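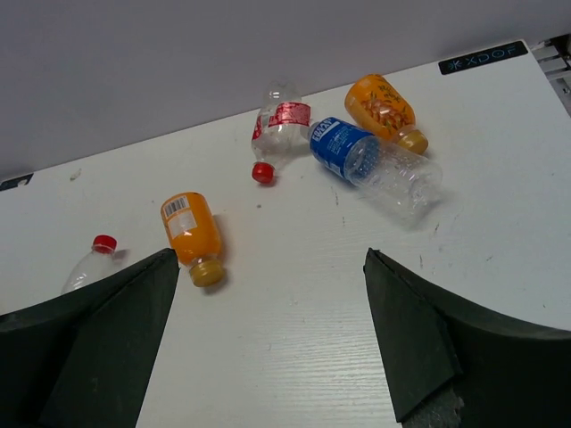 Setting up an actor profile in Jatau starts with the credits list, and the program will tell you it can build one for you. Be careful with that. The import pulls film titles from wherever it finds them and does a poor job of telling two actors with similar names apart. Think of plastic bottles lying on a white table, one with a red label and a bigger one with a blue label: you can tell them apart at a glance, but only by the labels, and Jatau often ignores the labels.

4.2 Adding film credits

1. Open the profile and choose Credits, then Import.
2. Type the stage name and the birth name. The manual field takes up to 40 characters.
3. Leave "Auto-merge" off. It is on by default, for reasons I can't defend.
4. Check each title against the film's own end credits. Fan pages copy each other.
5. Mark dance shows and guest spots as Television, or they land under Lead Roles.
6. Press Save, then reload the page to see if it did.

Note: The "Verified" badge only means that someone clicked Verify.

Caution: Undo goes back 2 steps – the help screen says 9. Export a copy before you delete anything.

If a credit keeps coming back after you remove it, turn off Sync under Sources and delete it again.

Jatau profile guide, maintained by Esperanza Vidal | Contact | Back to top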